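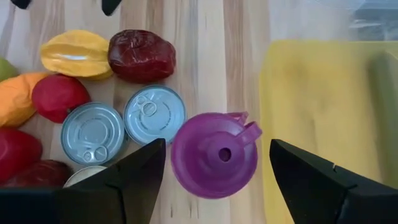
Toy fruit and vegetables, two cans, a purple funnel and a yellow bin on a wooden tabletop.

Nerkside food waste scheme to reach 1,067 more homes

Household food waste collections will be extended to Arnodside and the lower part of Wiklow from December, Nerkside Council has confirmed. The change adds 1,067 homes to a service that has run in the town centre since last spring.

Each household will get a small caddy for the kitchen, a larger lockable bin for outside and a first roll of liners. Deliveries will be made street by street during November. Residents do not need to be at home and do not need to sign for anything.

Food waste will be collected weekly, on the same day as the existing recycling round. Bins should be at the kerb by 6.30am. Homes that share a bin store, including the flats at Bouzid Court, will have a larger communal bin instead of individual outdoor ones and will be written to separately.

"People in Arnodside have been asking when it would be their turn, and we are pleased to be able to give them a date," said Hannelore Rieger, head of waste services. "The rounds in the centre have settled down well. We had some missed collections in the first few weeks, mostly in the lanes behind the market, and we have changed the vehicle we use there."

All cooked and raw food can go in the caddy, including meat, fish, bones, bread, eggshells, tea bags and peelings. Liquids, oil and packaging cannot. Tins and cans should be emptied, rinsed and put in the recycling box as usual, with lids pushed inside. Used cooking oil can be taken to the household waste site at Wiklow, where there is a tank next to the battery point.
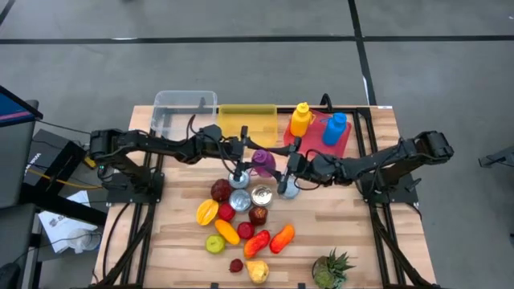 Drop-in sessions and school visits

Staff will hold 4 drop-in sessions before the new rounds start, two at Arnodside Library and two at the Wiklow Methodist hall. All run from 3pm to 7pm. Spare liners will be available, and residents who have trouble lifting or moving bins can sign up for assisted collection on the spot.

Noman Janjua, the council's recycling officer, will also visit primary schools in both areas with a sorting activity for younger pupils.

"Children usually know more about this than their parents do," he said. "What they get stuck on is the odd things, such as whether a mouldy loaf counts if it is still in the bag. It does, once you take the bag off."

Food collected in Nerkside is taken to a digestion plant, where it is turned into gas and a fertiliser used on farmland.

Grants for community composting

A small grants fund will open alongside the new rounds. Allotment societies, schools and residents' groups can apply for up to £300 towards composting equipment, with a minimum award of £200. Applications are open until the end of January and should be sent to Siham Nasr in the environment team.

Notes to editors

Garden waste collections are not affected and remain a paid subscription service.

For interviews, contact Timo Brandes in the Nerkside Council press office.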